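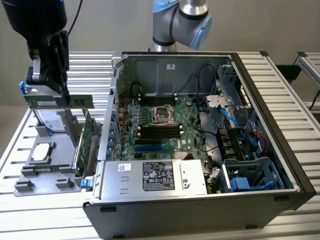 A Dell tower on its side at Nulleo's workshop in Stollau, with the parts tray to the left and both arms at work.

I was allowed to have a go before lunch, which in hindsight was brave of them. You sit at a little desk with a handle for each hand, you move your hands, and a few steps away a pair of robot arms moves too. I had been told to pick up a memory module. I picked up, in order, nothing, nothing, the edge of the tray, and then (triumph!) the module, which I carried beautifully through the air and put down in completely the wrong place.

"We'll keep that one," said the woman at the next desk, and she meant it. They keep nearly everything at Nulleo.

The company is small and lives in Stollau, up a flight of stairs above a shop that sells garden furniture, and what it makes, if you want the short version, is practice. Its people steer robot arms through fiddly jobs, over and over, and every go is saved: where the joints were, how hard the fingers squeezed, what the cameras saw. All of it is fed to a learning system called Dernudik, which is supposed to work out for itself how the job is done. The job this summer is old desktop computers. Take the bits out, put the bits back, do it again.

Why old computers? Because there are mountains of them, for one thing, and because they're horrible. I say this as someone who once spent a whole bank holiday trying to fit a hard drive and ended up with a plaster on each thumb. Everything inside a tower is either stiff or fragile, and quite often both. Cables flop about, and they never flop the same way twice. There are latches that want pushing and latches that want pulling and you can't tell which is which until you've done it wrong.

A person sorts all this out with fingertips and swearing. A robot arm has a metal pinch and whatever it has been shown. So they show it, and the target when I visited was 4,000 complete goes by the end of July, a go being one part moved from one place to another and let go of properly.

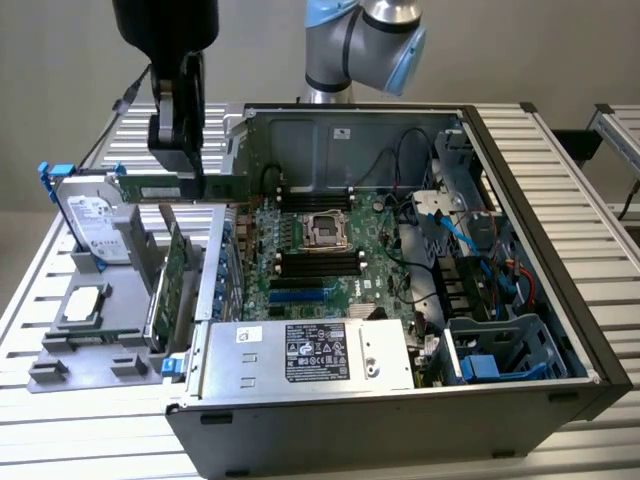 The tray was the thing I got fondest of, oddly. It's a lump of grey plastic that sits to the left of the computer, and anything that comes out of the tower gets a spot on it: hard drive standing up at the back, processor in a little square recess of its own, like a chocolate in a box. Before the tray, I was told, parts went straight down on the table slats, and half the recordings were of an arm chasing a card about. You can learn a lot from chasing a card about, but perhaps not for three weeks.

They work in shifts of 2 hours, and I can see why. I managed forty minutes and my shoulders were up by my ears. The good operators look as if they're doing nothing at all. One of them used to ice cakes for a living, another came from piano tuning, and both told me that the trick is to stop looking at your hands and look at the screen, which I found impossible, like being told not to think about your tongue.

There's a notebook by the kettle where people write down how their goes went. I had a good nose through it. "Came in too steep." "Fine but slow." "Sneezed." Somebody had drawn a very decent hedgehog. On the wall above is a chart with a line creeping upwards, and on the day I came the morning shift had added 110 to it before I'd even found the right door, so I like to think my own contribution (four, one usable) was a welcome change of pace.

The processor is the part they all talk about. Memory is pushy work and cards are awkward, but a processor is a flat little square that has to go down level into a socket full of very fine contacts, and if you bend those you've had it. The software team wanted lots of processor goes. The operators wanted danger money. They settled on a rule that anyone may say "not today" and swap to hard drives without being asked why, and I wish every place I'd ever worked had had one of those.

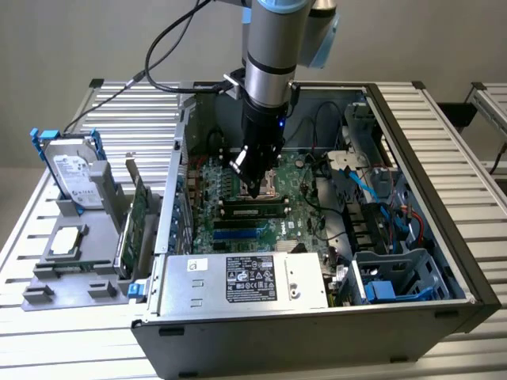

I watched one of the old hands on socket work for a good long while, and it's surprisingly gripping (sorry). She breathes out on the way down. She told me she doesn't know she's doing it, and that Dernudik can't hear her anyway, though she does wonder whether it's picked up the pause. It has certainly picked up other things! One early version learned to give each part a small wiggle before letting go, and after a week of head-scratching they traced it to a single operator with a habit. He was mortified. They've left the wiggle in for hard drives, where it seems to help.

Does it work, then? Sort of, and better than I'd expected. In the last round of tests they let the system try by itself on a set of 242 moves, and it got through most of the hard drives and cards, about half the memory, and so few of the processors that I was asked very nicely not to print the number. They were cheerful about it. A second workshop is opening in Henare in the autumn with more desks and, I'm promised, a lift, and the plan is to bring in towers from lots of different makers so that the thing doesn't grow up believing every computer in the world is laid out the same way.

I had one more go before my train. Hard drive, out of the tray, up, across, down. I breathed out. It went in at a bit of an angle and I had to nudge it, and the woman at the next desk leaned over, looked at my screen, and wrote in the notebook: "Visitor. Fine but slow."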